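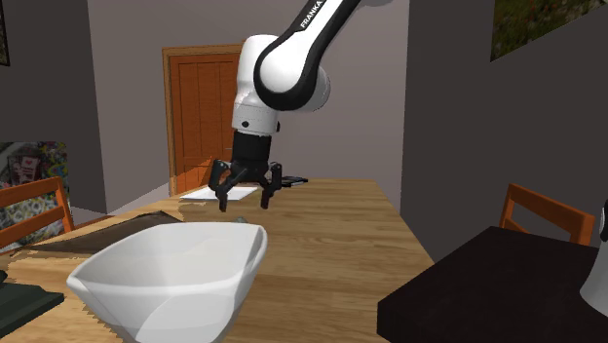

Roboterarm mit Parallelgreifer über einem Esstisch in der Simulation. Bild: Tiltel

Tiltel veröffentlicht Wartungsplan für die Greifzelle Kombo

Zoltania, 11. August 2022. Tiltel hat den Einrichtungs- und Wartungsplan für die Greifzelle Kombo überarbeitet. Er gilt ab sofort für alle Zellen mit einem Arm und Parallelgreifer und löst die Fassung vom Mai ab.

Neu ist die Reihenfolge bei der Inbetriebnahme. Zuerst wird der Greifer am Flansch ausgerichtet, danach folgt der Nullabgleich der beiden Finger. Das Programm Jokel fährt anschließend 12 Griffpositionen an, zunächst in der Simulation und dann an der realen Zelle. Weichen die Werte voneinander ab, werden die Fingerplatten gelöst und neu gesetzt.

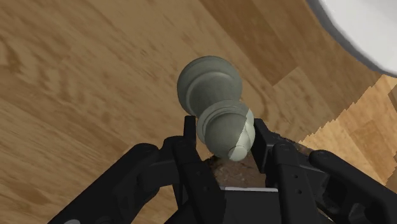 Kleine, gedrehte Formen wie Schachfiguren stellen dabei höhere Anforderungen als Quader. „Wer den Abgleich nur an einem Würfel macht, übersieht einen schiefen Finger leicht“, sagt Rosine Caron, Leiterin der Instandhaltung bei Tiltel.

Nach 765 Betriebsstunden sind die Gelenke des Greifers zu reinigen und die Schrauben nachzuziehen. Die Arbeit dauert laut Plan 47 Minuten. Ersatzteile sind bis 2032 lieferbar.

Der Plan liegt auf Deutsch und Französisch vor. Fragen beantwortet Kimutai Mosoti, Technischer Service, Tiltel.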